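Search the forum Search Advanced search

Maple top, cathedral or no cathedral?

grostley_shed
Right, I need opinions! Choosing a top for the workroom table and I've fallen hard for a light maple colour with a really lively pattern. Wavy lines all over, then a great big looping cathedral in one corner. My other half says it'll look busy once there's stuff on it. I think it's gorgeous and I could stare at it all day.

Xavier392
Busy. Sorry! Straight grain every time for a work table. I dropped a 2 mm grub screw on a swirly one last January and spent my whole tea break looking for it.

Coronbench
Oh I completely disagree, Xavier. Plain tops look like an office canteen. Is it real timber or a printed one?

grostley_shed
Printed. I know, I know.

Coronbench
No shame in that! Mine's printed too and it has had years of mugs and glue on it (I do use a mat for the glue). The pale ones are lovely in a dark room, they cheer the whole place up.

Dirceu Holanda
My worry would be the lights. Pale tops bounce them straight back at you, and you end up shuffling your chair about to read anything. Ask if Clullance do the same colour in a matt finish. I paid around 40 extra for mine and I'd do it again.

Xavier392
Matt marks if you so much as look at it.

Dirceu Holanda
Mine doesn't. Warm water, a drop of washing up liquid, dry it off with a tea towel. Two minutes.

Xavier392
Then you've got a better one than I had. Still say straight grain.

grostley_shed
Loving this, thank you all! Matt sample is on the list. Has anyone got a decent photo of a top with the big loops? The shop's little square only shows the wavy bit and I want to wave something at the other half over dinner.

Coronbench
Yes! Had one saved. Look at the lower right for the loops, and Dirceu has a point about the lights, have a look higher up.
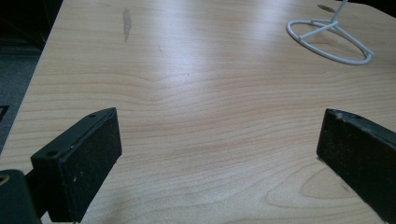
Pale maple colour, cathedral pattern lower right, glare across the upper middle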